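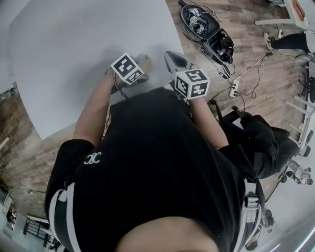 Hand grippers at the table, marker cubes mounted.

Print | E-mail | 2 comments

Chore station check - Trandetti, Room 6
Inspector: Hubert Sowa

Marker cubes on both grippers: OK
Tabletop: OK, white, smooth
Cables on floor: FIX - tape down the run from case to power strip
Open case on floor: MOVE out of walkway
Bag on seat: OK

Comments: Folding is still done by people holding the grippers. The Pimular arm managed 5 towels alone in December and dropped the sixth. Not ready for unattended chores. Recheck after cables are taped.

Contact | Back to top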